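Visit report: Hernley table works and finishing hall

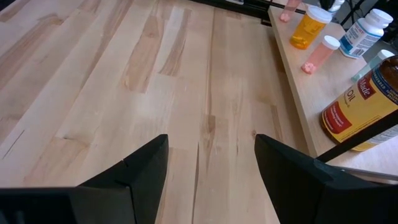 Strip top with raised shelf, pill bottles on the shelf.

The open day at Hernley was held in December 2023 and was limited to 56 visitors, split into groups of eight. I went mainly for the finishing hall and the furnished rooms behind it. The company builds tables and worktops for kitchens and small assisted-living apartments, with a side business in replacement tops sold under the Forkari name.

Our guide was Jouko Saarinen, who runs glue-up. He started at the rack where sawn strips wait to be sorted. Hernley sorts for moisture and straightness and does very little sorting for color. The result is a top with creamy white strips lying next to honey-tan ones, plus knots and darker brown streaks wherever they happen to fall. Customers who want an even color pay for a second sort. Saarinen said few of them do.

The main press takes panels up to 3,000 mm long and 900 mm wide. Strips go through a glue spreader, are laid out by hand on a carriage and are clamped from the side and from above. A laser line marks the edge. I asked about squeeze-out and was shown the scraper station, where one person with a carbide blade does both faces before the panel goes to the wide-belt sander. Dust extraction at the sander was good. At the edge trimmer it was less good, and the floor there needed sweeping.

Cracks took up most of the question time. A strip top will open a little along a seam if the room is dry enough in winter, and some strips have fine checks from the start. Hernley fills anything a fingernail catches on and leaves the rest. Aatos Pesonen from finishing had a sample board divided into four coats: plain oil, hardwax oil, matte lacquer and satin lacquer. He prefers the hardwax oil for private homes and the satin lacquer wherever the top is wiped several times a day. The thin dark lines in the wood remain visible under all four.

The furnished rooms were the part I had come for. One deals with medicine storage for people who keep daily prescriptions within reach of where they eat. The layout is simple: a main top, and along one side a shelf of the same pale wood set slightly higher. Bottles stand on the shelf and the main surface stays free for plates and paperwork. An amber-orange bottle with a white cap and a smaller pink one, also white-capped, were among those set out. With translucent bottles like these, a low supply can be spotted without opening anything.

Vilja Vuorinen, who handles the apartment projects, gave the reasoning. The height difference is small on purpose, so that a person with limited shoulder movement can reach the bottles with the forearm still resting on the table. A wall cabinet was tried in June and dropped after two residents stopped using it. She also prefers an open shelf to a drawer, at least in homes without visiting children. Where there are children the drawer version with a lock is supplied.

My one objection concerns the front edge of the shelf. It is straight and clean, and I would want a small lip on it. A light bottle knocked from behind has nothing to stop it. Vuorinen said a lip had been drawn but collects crumbs - fair enough, but a lip with a gap at each end would solve that. The shadow gap under the shelf edge raises the same cleaning question, and I did not get a full answer on it.

Delivery and packing came last. Tops ship flat with corner blocks and a printed care sheet, item 432 in the parts list, which can also be ordered separately. Paavo Jääskeläinen at the packing bench recommended leaving a new top in the room for two days before fixing it to the frame, with air on both faces. Slotted brackets are included for movement across the width.

Coffee was served in the Koken building across the yard. The next visit is planned for June, and bookings go through Vilja Savolainen in the front office.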